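Section 2. Assembling the Board

This section covers the Cemano street deck supplied as separate parts with Filik trucks, Aaltonen bearings and Jemell grip tape. If your board came with the trucks already mounted, go to 2.4 and check the fasteners only.

2.1 Before you start

Lay out the parts and compare them with the packing list. Hardware bag 351 holds the mounting bolts, lock nuts, axle washers and bearing spacers. Do not mix its contents with bolts from another board. Longer bolts will stand proud of the nut and can strike the wheel on a hard turn.

Tools needed: a skate tool or socket wrench with the three usual sizes, a Phillips screwdriver, a sharp utility knife, a metal file and a small awl. A power driver is not suitable for any step in this section.

Work on a flat surface with good light. The deck should be at room temperature before grip tape is applied. Adhesive laid on a cold deck will lift at the nose and tail. 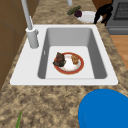

Should the trucks go on before the grip tape?

Apply the grip tape first. The mounting bolts pass through the tape, and their heads hold it flat around the holes.

2.2 Applying the grip tape

1. Wipe the top of the deck with a dry cloth. Remove all sanding dust from the bolt holes.

2. Peel the backing from the Jemell sheet and hold the sheet by both ends, adhesive side down. Keep it taut.

3. Lower the center of the sheet onto the center of the deck. Press from the center toward the nose, then from the center toward the tail. Work slowly. A sheet that has been pulled up and laid down again will not hold as well.

4. If an air bubble remains, pierce it with the tip of the knife and press it flat. Do not lift the sheet to reach it.

5. Run the file along the edge of the deck at a slight angle until a pale line shows all the way around.

6. Cut along the pale line from the underside, with the blade moving away from your body. Change the blade if the tape starts to tear.

7. Sand the cut edge lightly with a piece of the waste tape.

8. From the underside, push the awl through each bolt hole.

Caution: The knife will cut into the side of the deck if it is held too steeply. Damage of this kind is not covered by the warranty.

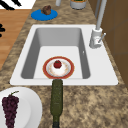 2.3 Mounting the trucks

1. Insert the mounting bolts from the top of the deck. If your hardware bag includes a colored bolt, place it at the nose so that you can tell the ends apart.

2. Turn the deck over while holding the bolts in place. Fit the riser pads, if used. Risers call for longer bolts, sold separately.

3. Place each truck over its bolts with the kingpin nut facing the middle of the board. Both kingpins must point inward. A truck mounted the wrong way around will steer against the rider.

4. Start all lock nuts by hand.

5. Hold each bolt head with the screwdriver and tighten the nuts in a diagonal pattern. Stop when the bolt heads are level with the grip tape. The baseplate should sit flat on the deck with no gap on any side.

Note: Do not tighten until the heads sink into the wood. This crushes the upper plies and leads to cracks between the bolt holes.

2.4 Bearings and wheels

1. Place one Aaltonen bearing on the truck axle with the shield facing down, toward the hanger. Press the wheel onto it by hand until the bearing is fully seated.

2. Remove the wheel and drop a spacer into the core.

3. Place the other bearing on the axle, turn the wheel over and press again. Both shields should now face outward.

4. Fit the wheel to the axle with 2 washers, one on each side. Add the axle nut.

5. Tighten the axle nut until the wheel stops moving from side to side, then back it off until the wheel spins freely. Repeat for the remaining wheels.

If a wheel grinds or slows quickly, take it off and check that the spacer is straight. Do not hammer a bearing into place. Press on the outer ring only.
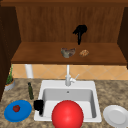

Fig. 3. Sink, counter and wooden shelf.

2.5 Adjusting the steering

The Filik truck is shipped with medium bushings and the kingpin nut set to the middle of its range. Turn the nut clockwise for a stiffer board and counterclockwise for a looser one. Adjust both trucks by the same amount, a quarter turn at a time, and ride a short distance between changes.

The top of the kingpin must never be below the top of the nut. If the board still feels too loose when the nut is fully down, fit hard bushings. If the washer bends or the bushing bulges past it, the nut is too tight.

Bushings settle with use. Check the kingpin nuts and mounting bolts after the first session, then once a month. Replace any lock nut that can be turned easily by hand, as its nylon insert has worn out.

Caution: Do not ride with loose mounting bolts. Stop and tighten them if you hear a rattle from the baseplate.

For cleaning and storage, see Section 3.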